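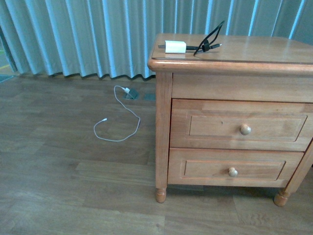 Abb. 4: Arbeitsbereich am Nachttisch mit weißem Ladekabel an der Bodensteckdose und schwarzem Kabel auf der Ablage

3.2 Regeln für den Umgang mit Leitungen

Für das Szenario »Schlafraum« wurde im Projekt Storudness ein eigener Regelsatz aufgestellt. Die Vorlage von Nillberg behandelt Leitungen nur als Hindernis beim Fahren und enthält keine Vorgaben für das Greifen. Der Regelsatz unterscheidet deshalb zwei Fälle.

Fall A: Die Leitung ist gesteckt. Der Greifer darf ausschließlich am Steckergehäuse ansetzen, Zug am Kabelmantel ist unzulässig. Die Greifkraft wird auf 4 N begrenzt. Liegt das freie Ende auf dem Boden, ist es vor jeder Fahrbewegung der Basis aufzunehmen oder die Schlaufe mit einem Abstand von 180 mm zu umfahren.

Fall B: Die Leitung ist nicht gesteckt. Netzteil und Kabel gelten als ein Objekt. Kabelbinder oder Clips werden nicht gelöst. Aufragende Schlaufen sind von oben anzufahren, mit höchstens 65 mm/s auf der letzten Wegstrecke.

Für beide Fälle gilt: Klappdeckel von Bodensteckdosen werden nicht bewegt, solange ein Stecker sitzt. Vorhänge zählen als nachgiebige Begrenzung und werden in der Kollisionsprüfung wie eine Wand behandelt.

Die Regeln wurden im Juli in der Ablaufsteuerung Mevum hinterlegt und in 146 Durchläufen geprüft. Abbrüche sind mit Regelnummer und Gelenkstellung zu protokollieren, die Auswertung folgt in Abschnitt 4. Offen ist die Abgrenzung bei teilweise gezogenen Steckern. Der Cronin-Greifer liefert dafür kein ausreichendes Kraftsignal.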